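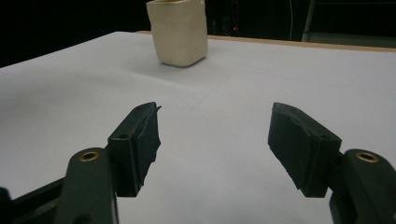 I gave up coffee in February, which was a silly month to choose. It was dark when I got up, dark when I got home, and the one bright spot in between had always been the flat white I bought at the station in Tandbridge. I'd worked out over Christmas that I was getting through 19 of the things in a fortnight (please don't do your own sums, mine upset me enough), and my sleep had gone completely to pot. So I switched to tea. And because I can't do anything by halves, I decided I needed the right thing to drink it from — something like a squarish, cream-coloured cup with wobbly sides and little dimples in the glaze, the sort that looks as if a person made it and was thinking about lunch at the time.

The first four days were grim. I had a headache that sat behind my left eye and followed me into meetings. On the Tuesday I snapped at a man in the post office over a roll of tape, then went back and said sorry, and he told me he'd given up sugar the same week! We stood there moaning at each other until the queue got cross.

What saved me was a tiny tea shop called Brisska, up the hill past the library. Tyson Hiebert runs it, and he has 106 teas in tins behind the counter and strong feelings about every one of them. He started me on a smoky black he calls Gulberg, because he reckons coffee drinkers miss the bitterness more than the buzz. He was right, in my case anyway. I drank it far too strong for a week and loved it.
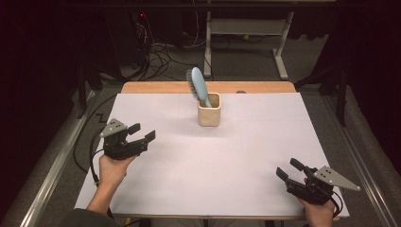 After that I got braver. There was a green one that tasted like peas (nice peas, mind) and a roasted one I now have every afternoon with a bit of toast. I've bought a proper thermometer, I time things on my phone, and my sister says I've become unbearable. She may have a point, as I did take my own teabags to her house.

As for the sleep, it's better. I drop off before eleven most nights and I've stopped waking at 4 to worry about the boiler. I did have one coffee last month, at a wedding, and it made my hands shake all through the speeches. Tyson was very decent when I confessed. He sold me another tin.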